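Collby Diary Set

README, version 2

Collby is a set of anonymised diary entries written by adults who were trying to stop smoking. The entries were collected with the Collby diary, a small web page that works on a phone or on a computer, and were then labelled by hand at Eichhorn, a counselling office for people with tobacco and alcohol problems. This file explains what is in the set, how it was made, and what we ask of persons who want to use it.

Please read the part on limits before you calculate anything. Several people have written to us with questions that are answered there.

Contents of the package

entries.csv: one line for each diary entry
people.csv: one line for each participant, with age group and number of earlier attempts
labels.csv: the situation labels and the craving scores
codebook.txt: all label names with their rules
changes.txt: what is different from version 1

All files are UTF-8, with a comma between fields and double quotes around text. The first line always contains the field names. An empty field means that the question was not answered. We did not fill in missing values.

Size

The set holds entries from 148 participants. Another 104 people registered for the diary but did not agree to have their entries shared, so they are not in any file. We mention them here so that you do not think everyone who used the diary is included.

How the entries were written

Each participant received a short message on the phone three times a day, in the morning, in the early afternoon and at 20:30. The message opened a page with four questions:

How strong is the wish to smoke at this moment, from 0 to 10?
Where are you?
What were you doing in the last half hour?
Did you smoke since the last message?

The third question is a free text of up to 277 characters. Most of the work with this set goes into that field. Participants could also open the page by themselves at any time. Such entries have the value "own" in the field source, the others have "prompt". It is better to analyse the two kinds separately, as people often opened the page by themselves when the craving was already high.

The diary ran for six weeks per person. Counsellors could see the entries of their own clients and talked with them by telephone once a week. The calls were not recorded and no notes from them are in the package.

Situation labels

Every free text was read by two persons, who gave it one main label. Where the two labels were different, Svenja Rothe read the text again and decided. Her decision is in the field label_final, and the two first labels are kept in label_a and label_b, so you can calculate the agreement yourself.

The labels are:

meal: eating, or sitting at the table after eating
drink: coffee, tea or alcohol is named
work: paid work, including the way there and back
break: a pause from work, if the person calls it so
house: cleaning, washing, cooking, repairing, garden
company: the text is mainly about other people
screen: television, phone, computer
rest: lying down, trying to sleep, waking up
other: everything else

The label house gave us more trouble than we expected. In version 1 it was divided into kitchen and cleaning, but a great number of texts were about both, for example wiping the worktop after cooking or washing the lunch boxes of the children. Our two readers disagreed on these texts again and again. In version 2 there is only one label, and small jobs at the sink belong to it even when the meal before is also named in the text.

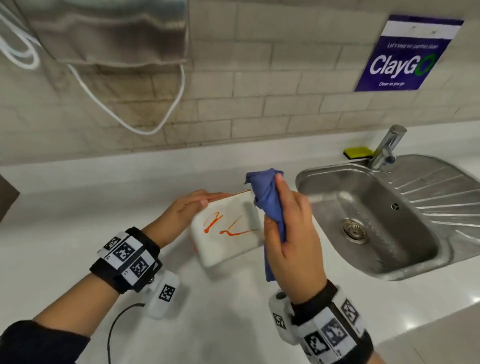 Craving score

The field craving is the number the participant entered. The field craving_adj is the same number minus the median of this person in the first week. We added it on request of a user, and it is helpful when you compare people who use the scale in very different ways. Some participants never went above 4 in six weeks, others began every morning with 10.

Please do not take the mean of craving over all people and call it the usual craving of a smoker. The number of entries per person is very unequal, and those who wrote much would count too much.

Privacy

Names, streets, employers and telephone numbers were replaced with words in square brackets, such as [name] or [firm]. Edeltraud Diekmann checked all texts once more by hand before release and removed entries in which a person could be recognised from the story alone. The clock time is given only as morning, afternoon or evening. The day is counted from the start of each person's diary, so day 1 is not the same day for everyone.

If you find something that we have overlooked, write to us before you write to anybody else, and give the entry number only. Do not copy the text into your message.

Known limits

All participants had asked for help by their own decision. Their entries say little about smokers who do not wish to stop.

The question about smoking was answered by the participants themselves. There was no breath test.

People who started again often stopped writing as well. A missing entry is therefore not the same as an entry without smoking.

Nicotine patches and gum were not asked for in the first months of the diary. The field nicotine_product is empty for these participants, which does not mean "no".

The entries were written in German and translated into English. The German texts are in the field text_de. If the two seem to say different things, trust the German one.

Related sets

Sevcombe uses the same four questions, but with telephone calls in place of the web page. The codebooks are similar and the label drink has the same rule in both. Vokcombe is a smaller set on evening snacks and has no smoking question. Participant numbers start again from 1 in each set, so do not join the files by this number.

Changes from version 1

kitchen and cleaning joined to house
craving_adj added
double entries removed that came from pressing the send button twice
spelling of field names made equal in all files

Terms of use

The set is free for research and teaching. It may not be used for advertising tobacco, nicotine or e-cigarette products, and it may not be passed on without this file. We are glad to receive a copy of anything you publish. Corrections to the labels are welcome too, best as a list with entry number, old label and proposed label. We collect them and work through the list every December.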